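## 4. Adding a client record in Gitance

Complete section 3 before you begin. You need an intake worker or supervisor login.

1. Open **Clients** and select **New record**.
2. Enter the client's chosen name. The legal name goes in the **Restricted** tab.
3. Set **Consent status**. The record cannot be saved while this field is blank.
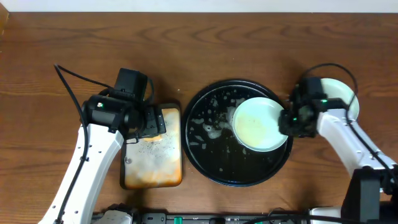 **Can a record be saved before the consent form is signed?**
Set the status to *Pending*. The record is kept for 21 days and then locked.

4. Select a program site: Clultau or Prastport.
5. Under **Test results**, choose who may view the entry. The default is *Assigned case manager only*.

> **Caution:** Do not type test results in the **Notes** field. Notes are visible to all staff at the site.
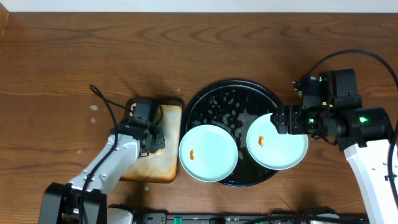 *Page last changed: 27/03/2025*

6. Add referrals. Each record holds up to 38. Legal aid referrals go through the Ackah queue and need a separate release.
7. Select **Save**, then **Confirm**.

**Note:** The referral summary is limited to 700 characters. Text past the limit is dropped without a warning, so

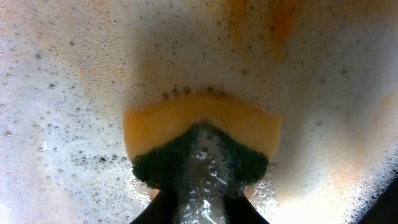
check the counter under the box before saving. To correct a saved summary, open the record, select **Amend**, and enter error code 4 as the reason.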